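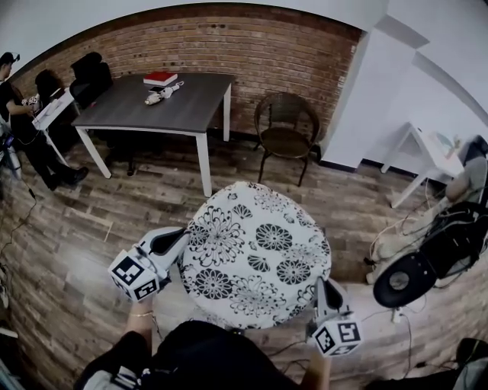
Why spend a whole chapter on repeats, one reader of the first edition asked, when most people will buy their cloth ready printed and only have to cut it out? The question is fair, and the answer is that the cutting out is where the trouble starts. A person who can't find the repeat in a length of cloth can't work out how much of it to buy.

Textiles and Home Furnishing > Course Books > Pattern and Print

Chapter 7
Printed Cloth and the Repeat

In the last chapter we looked at how dye behaves on cotton, linen and wool. We now turn to what is printed with it. By the end of the chapter you should be able to find the repeat in a printed cloth, measure it, name the main ways of setting it out, and allow for it when cutting a cover or a curtain.

What a repeat is

A repeat is the smallest piece of a pattern that can be copied side by side and end to end to fill the whole cloth. In a plain check it may be no bigger than a thumbnail. In a large floral it may be as long as your arm. The size of the repeat has nothing to do with the size of any one flower or leaf in it. A design made of small sprigs can have a very long repeat if the designer has arranged the sprigs differently all the way down.

To find the repeat, lay the cloth flat and choose one small feature that is easy to recognise, such as the tip of a petal or a break in a stem. Mark it with a pin. Move straight up the cloth, keeping level with the selvedge, until you come to exactly the same feature again, and put in a second pin. The distance between the pins is the vertical repeat. Do the same across the cloth for the horizontal repeat.

Students often go wrong by picking the largest flower as their marker. Large flowers are commonly drawn 2 or more times in the same repeat with small changes, and it is easy to take one for another. A minor feature is safer.

Setting out

In a straight repeat, sometimes called a block repeat, each copy sits directly beside the last, like tiles on a bathroom wall. It is simple to print and simple to match, but any strong shape will form rows that the eye picks up from across a room.

In a half-drop repeat, each column is moved down by half the height of the repeat. The rows are broken up and the pattern seems to spread more evenly. Most furnishing florals are set out in this way. They need more care in matching, as we shall see in the section on joining widths.

A scattered or tossed pattern has its motifs turned in several directions, so that the cloth has no top or bottom. It still has a repeat, though it may take some finding. Scattered patterns suit seats and round stools, which are looked at from every side. A bold print in black on white, with solid flowers set among outlined ones, can be used on such a piece without any thought about which way up it goes. The same can't be said of a pattern of upright tulips.

The Lomen sample books

Many of the exercises in this book use cloths from the printworks at Lomen. The works kept a sample book for each season, and every page gives the cloth, the number of colours and the repeat. The February book is the one we return to most often. It holds 9 florals, all printed in a single colour, and the plainness makes the drawing easy to study.

One of these, sold under the name Girach, is a half-drop with outlined and solid blooms in the same repeat. Another, Goko, uses almost the same flowers in a straight setting. Placed next to each other, the two show how much of the look of a cloth comes from the setting out. Girach looks loose and full. Goko looks striped, although there isn't a stripe anywhere in it.

A third cloth, Jang, has a scattered setting and was meant for cushions and small seats. We use it in the section on round covers, where the top is cut as a circle and the side as a long strip. Matching the print all the way round the seam can't be done on a cover like this, and upholsterers don't try. They choose where the best flower should fall on the top, cut that piece first, and place the join in the side strip at the back.

Before you begin

You will need a tape measure, pins, tracing paper, a soft pencil and up to 2 metres of any printed furnishing cloth. Remnants will do, as long as the piece is longer than one full repeat. Press the cloth before you measure it, and don't pull it straight with your hands while the pins are in - cotton will stretch enough to spoil the figures.

Write down the vertical and horizontal repeats on a card and pin the card to the cloth. You will need both measurements in the first exercise, which begins with the straight repeat.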